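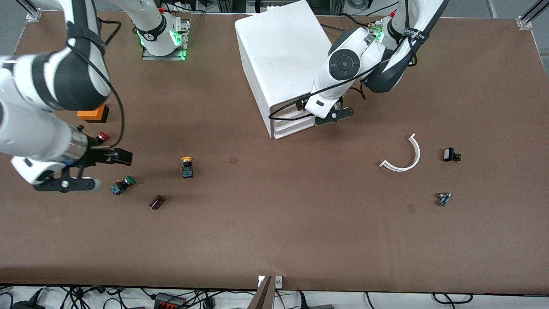 A red mushroom-head push button on a brown tabletop.

The Trouble With "Just Press One Button"
12 Jul 2026

My coffee maker has one button. I paid extra for that. The old one had a row of switches and a dial with the numbers rubbed off, and when it died in May I let the store talk me into a Brustico, which the box described as "coffee in a single press." I have now owned it for 52 days and I can report that the single press is the easy part.

A short press makes a small cup. A long press makes a large one. Two quick presses start the cleaning cycle, unless the tank is low, in which case they do something to the light that I have never found in the manual. Holding the button down for a slow count of five resets the machine to the factory settings, and I've done that twice while trying to make a large cup. The old machine was ugly, but it had a switch marked ON, and when I pushed it the machine was on.

I bring this up because I keep hearing that one button is simpler than six. I don't believe it. The machine still does six things. Somebody has taken the labels off and asked me to memorize a code, and then charged me for the favor.

The same thing happened with my thermostat. The Rander has a smooth round face that you push in, and every job it does hangs off that push. My mother-in-law stayed with us for a week and was cold for most of it. She is a sharp woman who did bookkeeping for a hardware wholesaler for decades. She pushed the face, got a picture of a leaf, pushed it again, got a picture of a moon, and put on a sweater. I'd like to hear from the designer which part of that was her fault.

There is a defense of all this, and I should be fair to it. Fewer controls mean fewer parts to break. They keep out steam and crumbs. A panel with twenty switches scares people off, and I've seen a microwave that needed a study guide. I grant all of that. But the makers of these things never seem to stop at taking away the controls we don't use. They keep going until there is one left, because one looks good on the box.

One button is a fine idea when there is one thing to do. A doorbell has it right. So does the big red stop button on a machine in a shop. You hit it with the flat of your hand, in a panic, and you don't have to wonder if you held it long enough. Those buttons work because they mean the same thing every time. Give the doorbell a second job, say a long press to call the elevator, and you've ruined it.

What bothers me more is how the phrase has spread to things that have no button at all. My bank says I can move my savings "at the push of a button." I tried. I pushed one that said Continue, and another that said Continue, and then I was asked for a code that had been sent to a phone number I gave up years ago. The dental office has a one-tap check-in that still ends with a clipboard. I moved my pension paperwork to a company called Babalola because its ad showed a thumb coming down on a green square, and the form behind the green square had 398 fields. I know the number because the page told me, in the corner, how far along I was.

That corner was the best thing about it. It was the only place in the whole business where anyone admitted how much work there was.

I think this is what I'm really asking for. I don't mind a job being complicated. Making coffee the way I like it takes a few choices, and so does heating a drafty house. I mind having the choices hidden from me by people who want credit for getting rid of them. A knob that says LOW and HIGH treats me as an adult who can read. A blank glowing circle treats me as someone who must be kept calm.

My neighbor bought a Sato rice cooker at a yard sale. It has a lever on the front and a lamp over it, and the lamp says COOK. She has looked up the new model and it costs close to $500 and has a touch spot that "learns" how you like your rice. Maybe it does. I've asked four owners, and three of them use the touch spot for plain white rice and nothing else, since they can't recall how to reach the other settings. The fourth keeps a strip of masking tape on the lid with the presses written out in pen.

I have started doing the same. There is a piece of tape on my Brustico now that says SHORT, LONG, and DON'T HOLD. It looks terrible next to all that brushed metal — and guests have begun making their own coffee.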